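Questions we hear most about doors, from the first phone call to the day we hang them. We're a small showroom in Urow and we fit entry, patio and interior doors all over the Gondal area, so what follows leans toward the houses we know best, which are mostly older, mostly a bit out of square, and very much loved. If your question isn't covered, please call or stop in. We like talking about doors more than is probably healthy.

## Choosing a door

**Should I go with wood, steel or fiberglass for my front door?**

It depends on how much sun and rain the door will see, and on how you feel about a paintbrush. Wood is lovely, it can be trimmed and repaired almost forever, and it does ask for a fresh coat every few years (sooner if it faces south with no porch over it). Steel is sturdy and usually the least expensive of the three, though a dent is hard to hide and a deep scratch should be touched up before rust gets going. Fiberglass sits in between. It doesn't swell much, it takes stain better than it used to, and a good one is hard to tell from wood until you knock on it.

Most of our customers end up with fiberglass out front and wood inside, and we think that's a sensible way to spend the money.

**What is the difference between a slab and a prehung door?**

A slab is the door and nothing else - no hinges, no frame, no threshold. A prehung door comes already hinged in its own new frame. If your old frame is square, solid and free of rot, a slab can save you a good bit. If you can see daylight at one corner, or the old door has been planed so many times that it looks like a slice of pie, go prehung.

**Which Ondura model do you recommend?**

We carry two. The Ondura 287 is the plain one, with a flat face and room for a single small window, and it suits side doors and garages nicely. The Ondura 359 has deeper panels and a thicker threshold, and can be ordered with sidelights. Both use the same weatherstrip, so we always have it on the shelf.

**Can I have glass in the door and still have some privacy?**

Oh yes, and there are far more kinds of glass than people expect. Frosted, reeded, rain, seeded... we have a sample of each one that we can get, and we encourage you to hold them up against a real window at home. Glass that looks cloudy under showroom lights can be surprisingly clear at night with a lamp on behind it.

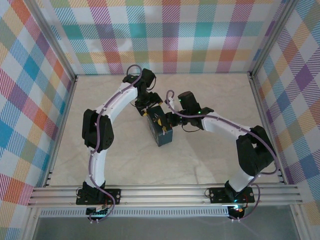

We took the reeded sample home for a weekend and changed our minds twice, so do what they tell you and look at it after dark. We'd have been sorry with the one we first picked.

Thank you for that, and it's very much what we hear from others. Samples go out free for a week, and if you need another few days, just let us know.

## Measuring and ordering

**How do I measure for a new door?**

For a slab, measure the old door itself: width at the top, middle and bottom, then height on both sides, then thickness. Write down the largest number each time. For a prehung door we need the rough opening, and that means gently prying off a piece of the inside trim so you can measure stud to stud. If that sounds like no fun at all, please leave it to us.

**Do I need to measure before I visit?**

Not to the last fraction. A rough width and height and a couple of phone pictures, one from inside and one from outside, will get us to a fair estimate. We always come out and measure for ourselves before anything is ordered, and the visit costs $40, taken off your bill if you go ahead.

**What does "left-hand" mean?**

This one trips up nearly everybody, us included when we were starting out. Stand on the side where the door swings toward you, and look at the hinges. Hinges on your left make it a left-hand door in our order book, and hinges on your right make it a right-hand door. Other sellers sometimes word it differently, so if you're buying elsewhere, do ask them how they stand!

**How long will my order take?**

Stock sizes are usually a matter of days. Painted or stained doors take several weeks, and anything with an arched top takes longer still. April is our busiest month by a long way, when the whole county seems to wake up and notice its front porch, so order over the winter if you can. 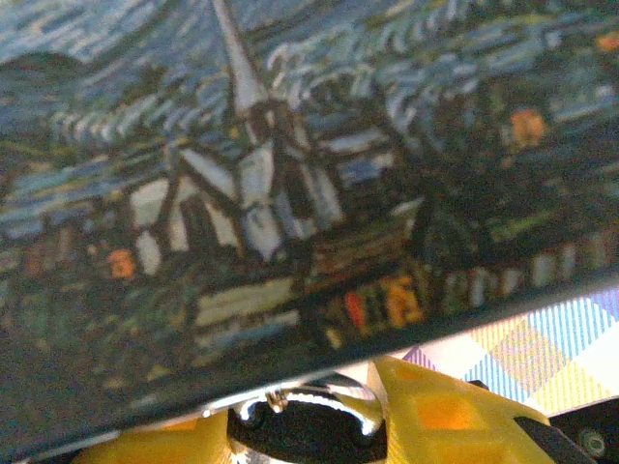 We'll call you when the door reaches our warehouse and again the day before the fitting. If your plans change, we can hold a finished door for a little while at no charge.

**How much do I pay up front?**

For orders under $1000 we ask for payment in full. Above that, it's half when you order and half after the door is in and you've opened and closed it as many times as you like.

## Fitting day and afterward

**What should I do to get ready?**

Clear a path, take down anything hanging on the wall near the opening, and find a quiet room for the dog. If you have an alarm sensor on the old door, let your alarm company know ahead of time, as we can take a sensor off but we aren't able to set it up again for you.

**Can I keep my old lock?**

Often, yes. We'll need to know the backset, or the distance from the edge of the door to the center of the knob hole. Bring the lock in and we'll measure it with you. Very old mortise locks need a pocket cut for them, and we're happy to do that in a wood door, but steel and fiberglass are another story.
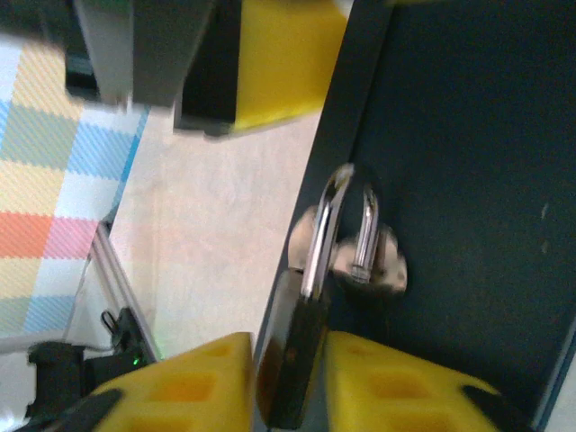
When the lock is staying, please have a working key ready on the morning we come, and try it in the old door the night before. For new hardware we mostly fit Rarum handles, and we can have several locks keyed alike so you carry one key for the front, back and side.

**My door was fine last winter and now it sticks. What happened?**

Most likely it has taken on some moisture. Wood swells in humid weather, and a bare top or bottom edge drinks it in. Check the hinge screws first - a loose top hinge lets the door sag and feels just like swelling. If the screws are snug, wait for a dry spell before planing anything. You can always take more off in the fall, but you can't put it back. Once it moves freely again, seal all six sides.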